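Saturday, 11 pm

Tired. Feet hurt. Writing this quick before bed.

Inventory day at the shop and of course the Vunis order came in at the same time, so boxes everywhere and me on the floor with the scanner. Two shades missing from the powder compacts, again. Called the distributor, got the voicemail, called again, same voicemail. Will try Monday if I remember. Note to self: REMEMBER.

Tried the new Ginamley tinted moisturizer on my lunch break. Medium shade, said neutral on the tube. Not neutral. Pink as a ham on me by two o'clock. A customer asked if I'd been out in the sun and I just said yes. Feels nice though, light, didn't sink into the lines by my mouth like the last one. Might try a shade down or mix it with the old yellowy one, theres still a bit left if I cut the tube open.

Édgar Marulanda came by about the window. He wants the lipsticks up front for September and the skin care moved to the back wall. I said people come in for the skin care. He said people come in for what they see. Went around on that for a while. I think he's wrong but it's his lease. 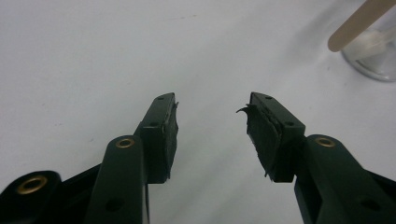 Anyway we settled on the Manríquez lipsticks in the window and the creams on the first shelf inside the door, where you can still see them from the street if you lean. Have to redo all the little price cards now. My handwriting gets worse every year.

Sold the last Bumard primer to the lady with the twins. She wanted 2, only had the one. Put her name on the list but I forgot to get her number, so that's useless. She'll be back, she always is.

Need to order:
primer, the Bumard
cotton pads, the 100 packs not the small ones
testers for the blush, somebody keeps walking off with them
tape

Took my face off with the cleansing oil and there was still foundation on the towel after. Left cheek itchy. Could be the Ginamley, could be the dust from the stock room. Will leave it bare tommorow and see.

Didn't call Mom. Call Mom.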